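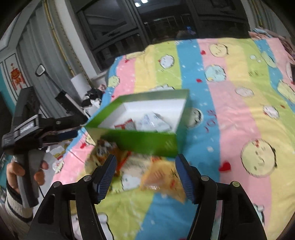 ¿Se puede usar Kivport con dos pinzas de mano a la vez?
Las dos pinzas tienen que estar dadas de alta en la misma sesión antes de empezar a grabar; si una entra más tarde, el servicio la trata como un episodio aparte.

Asunto: las dos pistas se desalinean en episodios con cierres muy seguidos
Producto: Kivport, plan de revisión de demostraciones
Abierto por: Ilham Kabbaj (Alaoui)
Atiende: soporte de Parkham
Prioridad: media

Mensaje inicial

Hola, equipo. Antes de nada, llevamos poco tiempo con Kivport y estamos encantados con el visor (poder arrastrar las dos pistas con el mismo cursor nos ha cambiado las tardes, de verdad), así que tomaos esto como el aviso de alguien que quiere seguir usándolo.

Subimos un lote de 277 episodios de la tarea de guardar aperitivos en una caja, grabados con dos pinzas de mano. La mayoría se procesa sin una sola queja. El problema sale en los que tienen varios cierres muy seguidos: al principio las pistas van clavadas y hacia el final la derecha va por detrás de la izquierda. A simple vista apenas se nota, pero la curva de apertura lo delata enseguida, con el cierre marcado cuando en el vídeo los dedos todavía se están acercando al paquete.

Lo que ya he probado:
- Volver a subir los mismos archivos. Mismo resultado.
- Procesar cada pinza por separado. Cada pista sale bien por su cuenta.
- Cambiar la referencia de tiempo de la pinza izquierda a la derecha. El desfase cambia de signo y sigue ahí.
- Desactivar el recorte automático de pausas. Mejora un poco, y esto fue lo que me hizo abrir el ticket.

Adjunto el registro de 8 episodios malos y de 2 buenos para comparar. Las bolsas son brillantes y al principio sospeché de los reflejos, pero con la misma caja y los mismos paquetes hay episodios perfectos, y no creo que vaya por ahí.

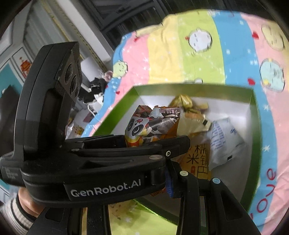
Karine Caron preguntó si el recorte de pausas estaba activado desde la creación del proyecto o si lo habíamos encendido después. Pidió también el archivo de sesión, el que se guarda junto a los vídeos, y avisó de que sin él solo podía ver los tiempos ya corregidos. Añadió que los registros adjuntos apuntaban al recorte y que no tocáramos nada hasta que lo mirase.

Respuesta de Ilham

Encendido después, a mitad del lote. Ni se me había ocurrido que importara. Va el archivo de sesión de los diez episodios, y gracias por contestar tan rápido.

Por si os sirve: he ordenado el lote por número de cierres y el desfase crece con los cierres, mientras que la duración del episodio no parece influir. Hay uno larguísimo, con una sola recogida y mucha espera, que está impecable. Me lo pasé en grande haciendo esa gráfica en vuestro propio panel, por cierto. El filtro por eventos es una maravilla y casi no se menciona en la guía.

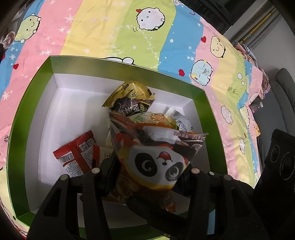

Con eso delante, repetí la prueba en un proyecto nuevo, con el recorte activado desde el primer momento y los mismos archivos de origen. Los 8 episodios malos salieron alineados de principio a fin. En el proyecto antiguo, en cambio, siguen torcidos aunque los reprocese, como si cada pinza conservara su propia lista de pausas.

Respuesta de Karine

Confirmado, y es justo lo que describes. Al activar el recorte con el proyecto en marcha, las pausas se calculaban por pinza y cada cierre corto restaba un poco más en una pista que en la otra. En los proyectos nuevos se calculan sobre la sesión completa. Para arreglar el antiguo:

1. Entra en Ajustes del proyecto, Tiempos, y pulsa "Borrar pausas guardadas".
2. Deja el recorte activado y guarda.
3. Reprocesa el lote entero, también los episodios que salían bien.

Las etiquetas hechas a mano se conservan. Los comentarios anclados a un instante pueden moverse un poco, conviene repasarlos.

Respuesta de Ilham

Hecho el lunes a primera hora. Lote completo reprocesado y alineado, incluidos 3 episodios que teníamos descartados por culpa nuestra, o eso creíamos - ¡qué alegría recuperarlos! Dos comentarios se habían movido y ya están en su sitio.

Una petición antes de cerrar: un aviso al activar el recorte en un proyecto que ya tiene episodios. Y si puede ser, que el filtro por eventos se pueda guardar, porque Nindano, que revisa las grabaciones con nosotros, tiene que montarlo otra vez cada vez que entra.

Respuesta de Karine

El aviso entra en la próxima actualización. Lo del filtro lo paso como sugerencia, con tu gráfica adjunta si no te importa.

Respuesta de Ilham

Adjuntadla, claro. Podéis cerrar el ticket.

Estado: resuelto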